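How I Keep a Character Journal (and How You Can Start One Tonight)

Posted 21 August 2024

I started keeping a character journal back in April, after a bad week at work in which I snapped at two people who didn't deserve it and then spent my whole drive home building a case for why they did. If you've ever done that, you know how good the case gets by the time you reach your own driveway. Mine was airtight! It was also wrong, and I knew it before I'd taken my shoes off.

So I dug out a notebook and wrote down what I'd said. Just the words, no reasons. It looked awful on the page, and I've been doing it most nights ever since. A few readers over at the Kidmont reading group asked me to write up the method, so here goes.

What you need

A notebook and a pen. Mine is a cheap lined one I got at the stationery counter in Cuesta. I tried typing for a while and I kept editing myself to sound nicer, so I went back to paper. You'll also want a spot where you won't be interrupted for the length of a cup of tea.

Step 1: Pick one trait

One. I know you want to work on patience and honesty and thrift and getting up early (so did I, and my first list ran down the whole page). Pick the one that has cost you something lately. Mine was an even temper. Write it at the top of the first page and stay with it for 16 days before you even think about switching. Why 16? It's how many lines were left on the page when I ruled it off, and I've stuck with it out of habit.

Step 2: Write down one moment a day

At night, find a single moment when the trait was tested. Then write three short lines: what happened, what I did, what I wish I'd done. If you did well, the third line can say "same." Please do let yourself write "same" when it's true, because a journal that's all scolding gets left in a drawer pretty fast.

Small moments count. Some of my most useful entries are about a parking space, or the tone I used on the phone with the water company.
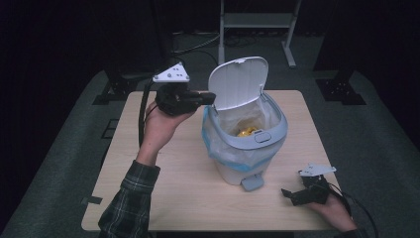 Step 3 is where most people get stuck, and it's the weekly read-back. Once a week, sit down and read everything you wrote since the last time, straight through, without a pen in your hand. You're looking for what repeats. I found out that nearly every one of my bad moments happened before lunch, when I hadn't eaten. After the read-back I let myself tear out one page, any page I like, and crumple it up. It goes in the trash, something like that yellow scrap down in the liner bag, and I don't fish it out again. The first time I did this I felt silly. Now I look forward to it all week! The lesson from the page stays with you anyhow, and it's a relief to be rid of the exact wording.

Step 4: Tell one person

Choose somebody who sees you often and tell them the trait you're working on. You don't have to show them the notebook. I told a coworker, and all she does is raise her eyebrows at me in meetings, which works better than anything I ever wrote down.

Step 5: Make one repair

If the read-back turns up someone you owe an apology, do it before the next read-back. Keep it short. "I was sharp with you about the schedule and I'm sorry" is plenty. Leave out the part about how tired you were (I had to learn that one twice).

A few things that may trip you up

Missing a night. Skip it and pick up the next day. Don't try to reconstruct it, you'll only invent something.

Writing about other people. My early pages were full of what everyone else had done. If a line starts with "she" or "they," cross it out and start over with "I."

Wanting a score. I tried giving myself points for a while and got up to 545 before I noticed I was choosing easy moments to bump the total. I dropped the points.

If you'd like company, the Udari evening circle in Sutside does a shared read-back once a month, and visitors are welcome to just sit and listen. Bring your own notebook, and eat something first.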